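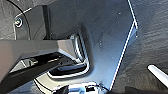 When I moved to Nendemine I could read a newspaper in English, but I could not read the bus timetable. It was a sheet behind scratched plastic, with small letters beside the hours. The letters meant school days, or market days, or "on request." I stood there for one bus that came only in June.

Last month the town removed these sheets from 60 stops. The company, Surko, says that passengers now have the telephone and can look there. I think this is a mistake, and I say it as a person who suffered from the paper.

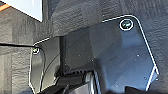 A timetable on a pole belongs to everybody who stands near it. My neighbor is old and has no smart telephone. She knew the times of the Tiwari bus by heart, but she liked to check them before she sat down. Now she asks young people, and some of them take out their earphones and some do not.

Surko writes that the printing cost 2,803 dollars in a year. For a town of our size I do not find it a frightening sum. We paid more for the flower boxes at the station, and I have nothing against the flowers.

I would accept a simpler sheet, with bigger numbers and without the small letters. Let them print it once a year. If a bus changes, a driver can put a sticker over the old hour, as it was done before I came.

2013-07-14

Get new essays by e-mail. Enter your address to subscribe.

Contact | Copyright 2013 | Back to top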